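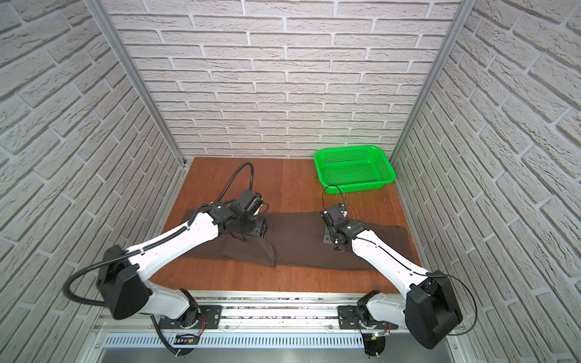 Visit to the Furnell Garment Care Centre, Lerkholm

Members of the Flusach Textile Services Association were received at the Furnell centre in July. The visit was arranged to give members an account of how returned workwear and casual clothing is sorted, checked and folded before it goes back to the customer. The centre serves 383 households and 2 hotels from its Lerkholm site.

The morning began at 9.30 with a short introduction to the folding section, where the wooden tabletop is framed by white brick-patterned walls and a green mesh basket is kept in the back corner. Trousers were the main subject of discussion. They account for a large share of the items handled, and they give rise to more queries about creasing than any other garment.

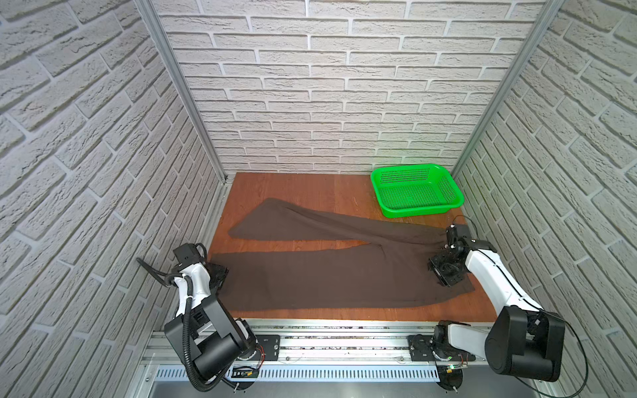 Mansa Asamoah
Visits Secretary, Flusach Textile Services Association

The centre's written guidance asks that trousers be laid at full length, waistband to one side, and smoothed along both legs before any fold is made. One leg is then brought over the other so that the hems meet. Particular attention is paid to the crotch seam, where the fabric tends to gather and a poor start will show in the finished pile.

Members asked about inspection. Pockets, cuffs and seams are looked over at the same stage as folding — a change made last year, when the separate inspection bench was given up. Loose stitching is to be reported before the garment moves on, and lint is removed with a dry brush.
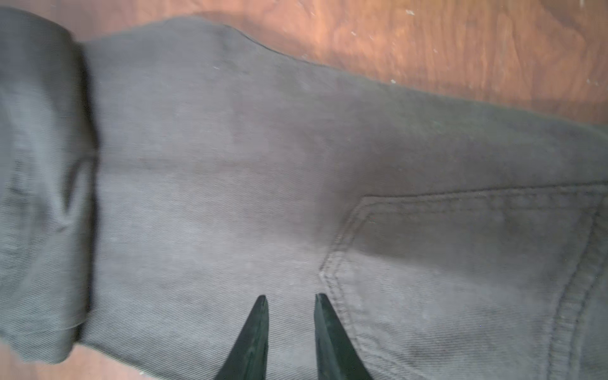 Heavier twills and denims are given more time than shirts, and the guidance allows 90 seconds for each pair. Several members felt that this was generous. The centre's view was that thick hems need to be pressed flat by hand if the stack is to stay level.

After lunch the party was shown the Akpalu storage room, which has 363 numbered shelves, and returned to Flusach by the 4 p.m. coach. Copies of the folding guidance may be requested from the Association's office.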